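11 September 2020 — cloth handling, Jurbridge bench

Went back to the blue cloth this morning. Table wiped down first, orange rack left on the right side. Hưng Hoàng wants the fold from two held ends written up before we change fabrics, so I kept to that.

A pick-up by the ends leaves most of the cloth bunched on one side and the rest sagging toward the table. Lâm Châu's note from April says the same.
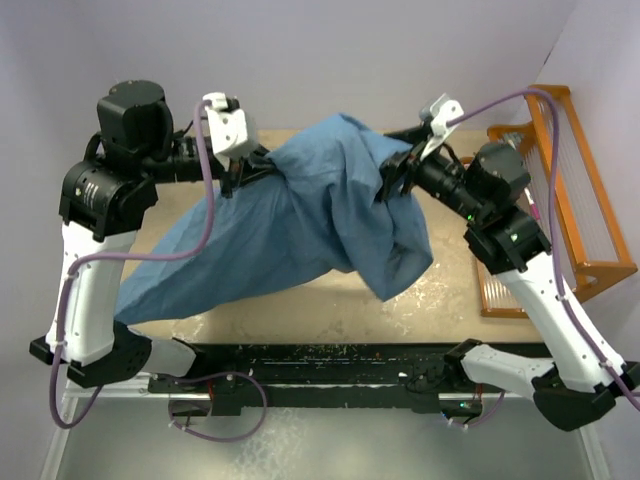 Folding notes

Shake out before laying down. Bring the low corner up last. Smooth from the middle with a flat hand, then fold in half — long side first.

Fold log is at 172 entries, 39 of them with this cloth. Next: the Branau tea towels, pack of 50, unwashed. Ask Lâm where they went.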